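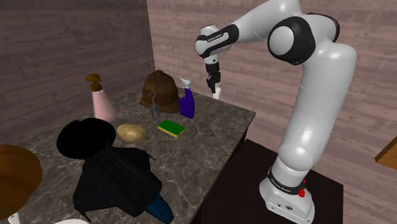

I have been helping out with the robotics club at Bainbridge for long enough now to have opinions, and the one I get asked for most often, usually by a parent holding a coat, is whether it's right that the children spend most of the year without touching a real robot. They build a kitchen counter on a screen, they put an arm next to it on the screen, they write their programs, and they watch what the arm does. People find this a bit sad. I used to find it a bit sad myself, and I'd like to explain, in my own roundabout way, why I've come round to being its keenest defender (with one or two grumbles, which I'll get to).

When I started, we had kits. They were lovely kits, and I'm still fond of them, but anyone who has run an after-school club will know how the sessions went. Two children did the building, another two did the telling-them-they-were-doing-it-wrong, and the rest drifted off to the biscuits. A missing screw could finish an afternoon. By the time a machine was ready to try something, it was time to go home, and the thing had to go back in its box half working, where it would sulk until the following week. I don't blame the kits. I only say that a child could go a whole term and have her own idea tried out once, if she was lucky and a bit pushy, and the shy ones were neither.

Now each of them has an arm. The project this year, which the students named Ukis after a long argument I wasn't allowed to join, is a tidying task: get the arm to find one thing among a jumble on a worktop, pick it up and put it down somewhere sensible. The students choose the jumble. I love this part more than I can say. Left to ourselves we grown-ups would have put out a cube and a ball. They put out a potato and a washing-up sponge, a baseball cap, a couple of spray bottles, a corkscrew sort of thing standing bolt upright and a great black spaceship with wings going off in all directions. You could give a very good lesson on gripping just from that lot. Where do you take hold of a cap? The brim? The crown? What does a potato have by way of handles? I've heard twelve-year-olds discuss the potato with more passion than I've ever heard anyone bring to a cube.

And they can be wrong as often as they like! I think this matters more than everything else put together. One of our quieter girls ran her program 106 times before she was happy with it, and she knew the number by heart and told it to everyone, including the man who came to look at the radiators. With the kits she would have had three goes and a lot of people sighing behind her. A mistake on the screen costs a click, and after a few weeks you can see them stop flinching. They begin to try things just to see, and then they write down what they saw, and I don't know what else you'd want to call science at that age.

Ghislain Arsenault, who taught me most of what I know about running a club and who disagrees with me on nearly all of it, thinks I've gone soft. His view, put to me over a very long lunch last October, is that a child who has never smelt a motor overheating doesn't understand motors. A pretend potato, he says, weighs whatever you tell it to weigh. He's right about that and I told him so. A simulator is somebody's best guess about how things slide and roll and topple, and the children do need to be told this plainly and often, or they start to trust it the way they trust a calculator. We had a boy set his sponge to weigh as much as a bus by slipping with the decimal point, and it took him most of a session to wonder whether the sponge might be the trouble.

So my grumble is with the clubs that stop there. I'd ask for the screen first and for a long while, and then some real afternoon at the end with a real arm, however small and wobbly, so they can find out how much of what they wrote still holds. We've put aside £2,000 for it, a good deal of it from cake, and I would rather spend that on one decent machine shared for a few weeks than on a cupboard of boxes.

The other thing I'd ask is that visitors sit down. Parents tend to stand at the back, see a row of children looking at screens and draw the natural conclusion. Pull up a chair next to one of them and ask what the arm is supposed to be going for, and why it's coming from that side. You'll be there some time. Bring a biscuit, and bring one for them too.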